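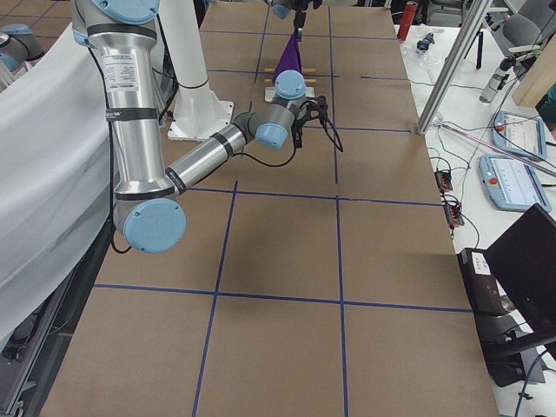 Orathai Petchrat wrote in to say that taping a table into squares is a waste of a good roll of tape, and that a pencil line does the same job for nothing.

She has a point, up to a point. A pencil line is fine if one person is using the table for an afternoon. It is hard to see on brown covering from the far end, and it smears once cloths start getting dragged over it. We still use tape, but we don't claim it does more than show where one cell stops and the next one starts.

Section 4
Covering and taping a long table

Before you begin

Read the whole section first. The steps are in order, and step 3 is a nuisance to fix once step 6 is done.

You will need:

Covering for the tabletop, brown cardboard or heavy kraft paper
Blue painter's tape
A tape measure and a long straightedge
A soft pencil
A dry cloth
Scissors

The Skolley catalog also lists a marking wheel, a tape laying tool and a corner gauge. We tried the laying tool. It puts down a straight strip as long as you were already going to put down a straight strip. Buy it if you like tools.

4.1 Lay the covering

1. Wipe the table and let it dry fully.

2. Unroll or unfold the covering and leave it flat overnight. The wrapper on the Plarnska roll says "lies flat at once." Ours did not.

3. Line up one long edge with the edge of the table. Pick the straighter edge of the covering for this. Check both ends before you fasten anything.

4. Where something is fixed to the tabletop, such as a post or a base plate, cut a slit from the nearest edge and fit the covering around it. Keep the slit short. Do not loosen the bolts to slide the covering under, whatever the instructions on the roll suggest.

5. Fasten the corners first, then the long sides. Press out from the middle with the dry cloth.

Note: Cardboard stays flatter than paper and hides small dents in the table. Paper is easier to cut around posts. We have heard strong opinions both ways and have not seen much difference in the finished job.

Caution: Cut away from cables. If a cable crosses the part you are cutting, move the cable before you pick up the scissors. 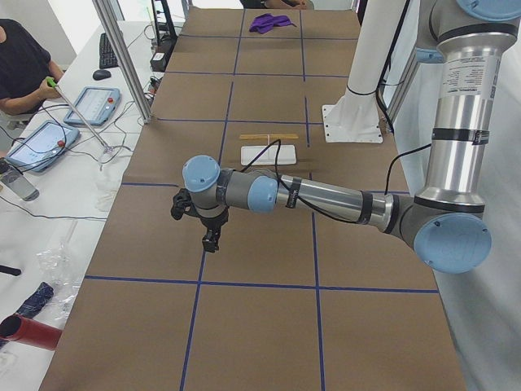 4.2 Mark the cells

6. Decide what the cells are for before you choose a size. A folded cloth, a flat tray and a few thin sticks do not need the same amount of room. Lay your largest item down and mark around it with space to get your fingers in on every side.

7. Measure along both long edges and make a light pencil mark at each cell boundary. The Stelero leaflet recommends a 200 mm cell for everything. We could find no reason given for this, and it is too small for most trays.

8. Measure the other edge separately. Do not carry the marks across by eye. Most crooked grids we have been asked to look at started right here.

9. Set the straightedge between matching marks and stand at the end of the table to check it. A long table makes parallel lines seem to run together at the far end, so trust the tape measure over your eye.

Mayuree Thepsuriya lays the long lines first and Kulap Chantharasri starts with the short ones. Each is sure the other way causes wrinkles. We start with the long ones out of habit. The steps below follow that order, but you can swap them.

4.3 Lay the tape

10. Stick the end of the tape just past the edge of the covering and pull off enough for the whole strip. Have a second person hold the far end if you can get one.

11. Lower the tape onto the line while it is still stretched lightly. Do not pull hard. Tape that goes down tight creeps back later and takes its edges with it.

12. Press along the strip with your thumb, moving in one direction.

13. Repeat for the other long lines, then lay the cross strips over them.

14. Trim the ends. A short stub sticking out past the grid does no harm, and you can leave it if it is out of the way of sleeves.
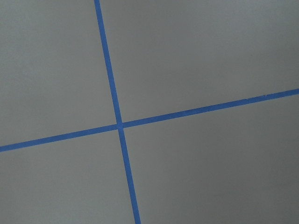 15. Check each crossing. The tape is double there, and a thin item can catch on it. Rub the crossing flat with the back of a fingernail. If a corner keeps lifting, cut out the piece and put down a new one. Rubbing harder has never fixed it for us.

16. Measure the cells that matter. If a crossing is a little out of square, ask whether anyone using the table will care. If the cell only has to hold a cloth, leave it alone.

Note: You may read that tape must be left to "set" for a full day before use. The Inthanon tape we bought in June had this printed inside the core. We put cloths on ours the same afternoon and saw no difference, though we would not swear to it for every brand.

4.4 Put the items out

17. Place flat, rigid things first. Trays and plates should sit fully inside one cell.

18. Lay sticks down singly if you want to pick them up singly. Crossed sticks roll when the top one is moved.

19. Add cloths last. A crumpled cloth takes up more of a cell than a folded one, and it is likely to end up over a line.

20. Keep pointers, scissors and anything else you are only using for the setup off the grid. A side table is the best place for them.

Caution: Do not slide a tray across a tape line. Lift it. Sliding raises the edge of the tape, and the next cloth will find it.
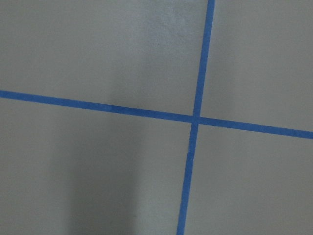
Reading time: 2 minutes

4.5 Care and removal

Brush the table with a dry cloth at the end of the day. Spray cleaner is not a good idea on either covering, including the kinds sold as paper safe. Paper ripples and cardboard goes soft, and the tape lets go along the damp part.

To replace one strip:

1. Mark both edges of the old strip in pencil.

2. Peel slowly, folding the tape back low over itself.

3. Stop at each crossing. If the strip you want runs underneath, cut the upper one on both sides of it and patch it afterward.

4. Lay the new strip between the pencil marks.

"Clean removal" on the label should be read with some doubt. On a painted top it is mostly true. On cardboard the tape often brings up the top layer, and on paper it may tear a strip right out. If you expect to change the layout often, buy spare covering and plan to replace the whole sheet.

Small lifts and uneven places in the tape can be left unless something snags on them. Paweena Thepsuriya suggests going over the whole grid with a second layer for strength. We advise against it. The ridge gets taller, the lines get wider, and the edges lift just the same.

Corrections to this section go to Orathai Paisan. Please say which covering and which tape you used.

Last changed 9 March 2023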